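Rallungate Community Workshop: plumbing bay walk-round
Wednesday, September 15, 2021

First check of the new term, and what a pleasure to do it with the heating on! Comments under each item, as usual.

1. Walkways and exits
OK. Both doors open fully. The Dokau shelving has gone up along the back wall and it's a huge improvement, I could walk the whole bay without turning sideways.

2. Fire extinguishers
OK. Pins and tags in place on both. The bracket by the sink is a bit loose, so please tighten it before the Saturday class.

3. Stopcock and isolation valves
OK. The main turns freely by hand, which it certainly didn't in spring. Label is faded and needs a new one. Leave every valve a quarter turn back from fully open so it doesn't seize again.

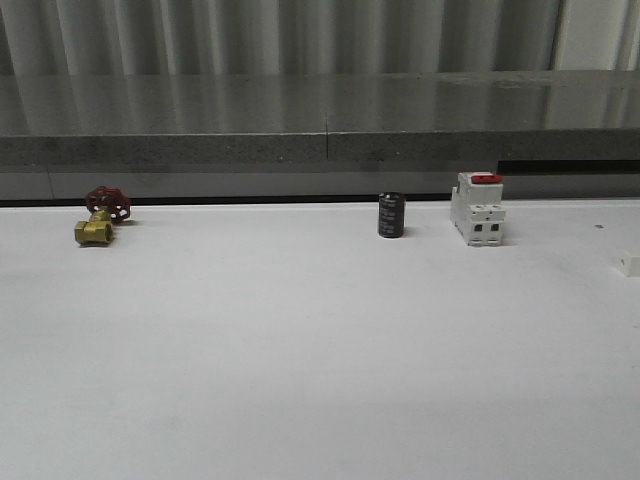
4. Hot water
Needs action. Store is set correctly, but the basin tap by the door runs far too hot for hand washing. Mixer to be adjusted and tested again. Keep the warning sign up till then.

5. Ladders and steps
One fail. Stepladder 212 has a split foot and is tagged out. Ladder 176 is lovely, whoever cleaned it did a grand job.

6. Soldering area
OK. Heat mats are good, and the new Odetti screens clip on in seconds. Keep rags at the far end, please. Two had crept back.

7. First aid box
Part OK. Plenty of plasters (box of 50, unopened) but only one burn dressing. Order 20 from Beyene with the next gloves.

8. Electrics
OK. Test labels all in date. One extension lead was coiled tight while in use, now unwound.

Still open: items 2, 3, 4, 5 and 7. Next check before the end of September, same sheet.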